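Skorkancombe tea rooms to reopen after winter refit

Jan 27, 2022

The Trallik tea rooms in Skorkancombe will reopen to the public next month under new management, the company Cerken has announced.

The tea rooms closed in October for repairs to the roof and the rear wall. The work has also given the building a larger kitchen, a level entrance from the car park and a second toilet. Seating has been rearranged and the main room can now take 110 people, including those at the window benches.

Cerken, which runs 4 other tea rooms and cafes in the region, took over the lease last summer. Torunn Midtbø has been appointed manager and will be in charge of a team of seven, most of whom worked at the tea rooms before the closure.

"People in Skorkancombe have been asking us for months when the doors would open," said Torunn Midtbø. "The old menu had its regulars and we have kept a good part of it. The fruit loaf is staying and so is the soup at lunchtime."

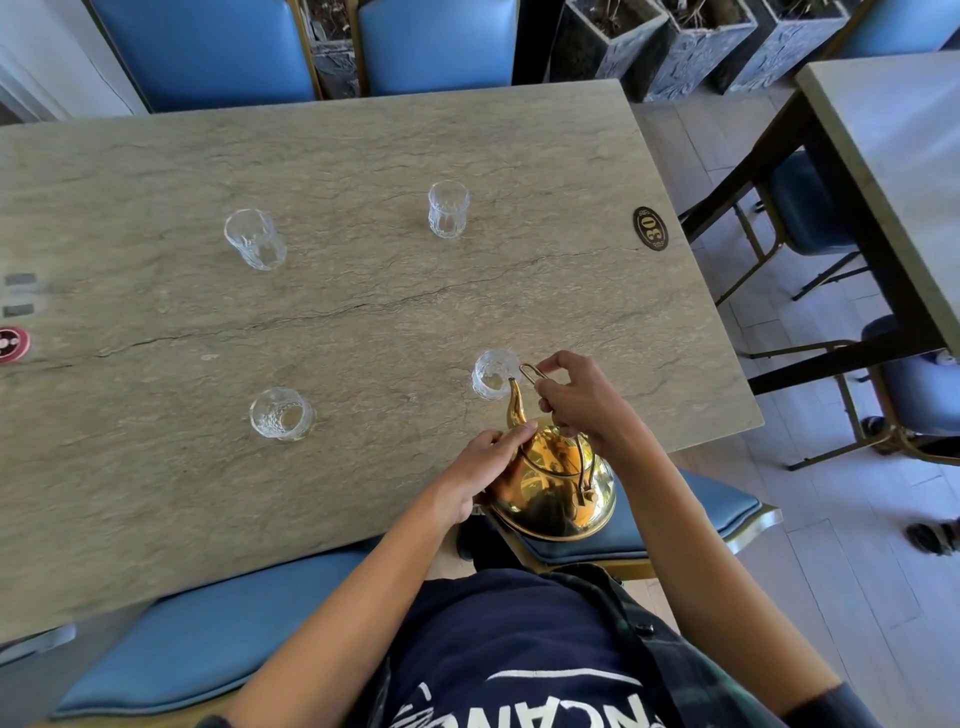 Pouring from a gold kettle into a clear glass.

The new tea list has been put together with Văduva, a family importer that has supplied Cerken since the company began. It covers black, green and herbal teas, sold by the pot or by the glass. Packets of loose leaf will be on sale at the counter – a service the tea rooms dropped several years ago.

Local suppliers will provide bread, milk and eggs. Cakes will be baked on site each morning, which the old kitchen was too small to allow.

Gøran Holmgren, managing director of Cerken, said the company had signed a long lease and planned to stay open all year round.

"In the past the tea rooms shut for most of the winter," he said. "We think there is enough trade from walkers and from the village itself to keep going, with shorter hours in the colder months."

The upstairs room will be available for meetings and private parties from the spring. Village groups may book it free of charge on weekday mornings. Cerken has also set aside £1,000 for small grants to clubs in the parish, and application forms will be kept at the counter.

Opening times and the full menu will be displayed at the entrance before the reopening. Gift vouchers bought before the closure will still be accepted.

ENDS

Notes to editors

Interviews with Torunn Midtbø and Gøran Holmgren can be arranged through the Cerken press office.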